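Robotic Manipulation, Unit 7 handout
Demonstration visit to the Naciri laboratory, June 12, 2025
Prepared by Loukia Vlachopoulos

Read this before the written assignment. It records what was demonstrated during the visit, the terms used by the laboratory staff, and the points that were raised at the table. The lecture slides on grasp taxonomy cover the theory and are not repeated.

1. Purpose of the visit

Units 5 and 6 treated grasping as a geometry problem: an object of known shape, a gripper of known kinematics, and a set of contact points that resist an external wrench. The visit dealt with the same problem under clutter. The laboratory runs a tabletop program called Tellura, in which a two-armed robot with multi-fingered hands handles household objects on and around a shoe rack. The objects are chosen to differ in stiffness, size and surface. Several of them are soft, and at least one changes shape every time it is handled.

The group was split in two. One half stood at the table while the other half was in the control room with Fulgencio Alcaraz, and the halves then changed places. Both halves saw the same task set, in a different order.

2. The task area

The table is covered with cloth. A soft covering lowers the impact when a fingertip touches down early, and it lets the hand press slightly below the nominal table height when it slides under a flat object. The cost is friction. A light object pushed sideways may tip before it slides, and a planner that assumes a rigid, low-friction surface will predict the wrong motion.

The rack is the main obstacle and also the main container. Its parallel rods cause three separate difficulties.

Access. The opening between two neighboring rods is narrow compared with the hand. The approach direction has to be chosen before the grasp, and many grasps that are stable in free space cannot be reached.

Contact. The fingers may touch a rod and the object together. A force reading at the wrist does not tell the two contacts apart.

Sensing. Chrome reflects. Depth cameras that project a pattern tend to return missing or false values along polished rods, and the point cloud shows gaps where the metal is.

3. Reaching into the rack

In the first task the rack lies on its side, so that the rods no longer act as shelves and the arched end frames bound the work volume. The arm enters from one side and the hand closes on a shoe among the rods. A can stands farther in, near the other end frame, and limits how far the fingers may sweep.
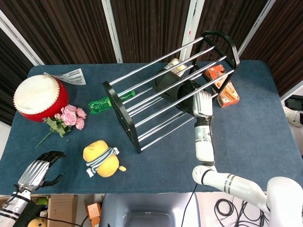 Alcaraz objected that the course notes overrate the closing motion. In his view most failures in this task are settled during the approach, when the wrist is a few degrees off and one finger lands on a rod first. He asked that students log the wrist orientation at first contact and leave the final finger posture for later.

His objection is accepted for the assignment. The quantity to report is therefore the approach error at first contact, defined as the angle between the planned and the measured palm normal. Use degrees.

Points to note about a shoe as a grasp target:

The upper and the sole have different stiffness. A pinch across the upper compresses the material until the fingers meet resistance, and the aperture at that point is a poor guide to grip force.

The center of mass is usually not at the middle of the length. A grasp close to the heel and one close to the toe produce moments of opposite sign about the finger axis.

The opening can be used as a feature. A finger hooked inside it gives a caging grasp that tolerates a position error larger than a pinch would allow.

The second arm was discussed separately. Under the Tellura rules it may hold the rack steady while the first arm works, but it may not touch the target object until the first hand has reported a grasp. The rule keeps single-hand and two-hand results apart in the log.

4. Control and logging

The arm is commanded through a controller that the laboratory calls Bordale. Joint targets are sent at 200 Hz and the finger loop runs on a separate clock. The two streams are joined afterward by timestamp. Any pair of samples more than 30 ms apart is discarded.

The data set issued to students holds 1642 recorded attempts. Of these, 84 are marked as aborted by the operator. Keep the aborted attempts in your file, but report them in their own row. An aborted attempt is neither a success nor a failure, and dropping it without a note changes the success rate.

Each attempt carries four fields that matter for this unit: rack pose, target label, approach vector, and outcome code. The outcome code is assigned by the operator. Loukia Vlachopoulos will circulate the code table with the data.

5. Rack upright

With the rack standing on its legs, the constraints change. The two tiers divide the volume above the table into an upper and a lower region, and an object behind the rack can be seen between the rods from the near side but cannot be reached along that line of sight. A crumpled snack wrapper is one case. The bottle, a flattened plastic one, lies partly under the upper rods, with its neck and cap end toward the rack. 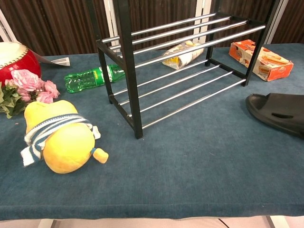 Does a visible object count as reachable in the Tellura scoring? Reachability is scored from the collision-free path of the hand, so an object seen only through the rods counts as blocked until a path around or over them has been found.

For a flattened bottle, a top grasp leaves little height for the fingertips. Two alternatives were discussed: a pinch at the neck, where the section is smaller, and a drag toward open cloth followed by a second grasp. The drag needs a downward force large enough to hold the object against the fingertip and small enough not to pin it to the cloth. State which alternative you choose and give the contact model.

The wrapper should be treated as a deformable sheet with no fixed shape. Do not fit a box to it. A pinch anywhere on a raised fold is acceptable, provided that the lift is slow enough for the fold to tighten.

6. Assignment

Using the issued data, compare approach error for the two rack poses. Plot the distributions on the same axis. Then select one soft object and one rigid object, and write a page on each covering the grasp type, the expected contact with the rods, and the most likely failure.

Groups that wish to use the simulator may work in Ronulura. The rack model is supplied. The cloth is modeled as a rigid plane with a raised friction coefficient, and results that depend on its softness should be marked as such.

The comparison is due before the August session. Submit the plot, the two pages and the script as a single archive, with the units given on every axis.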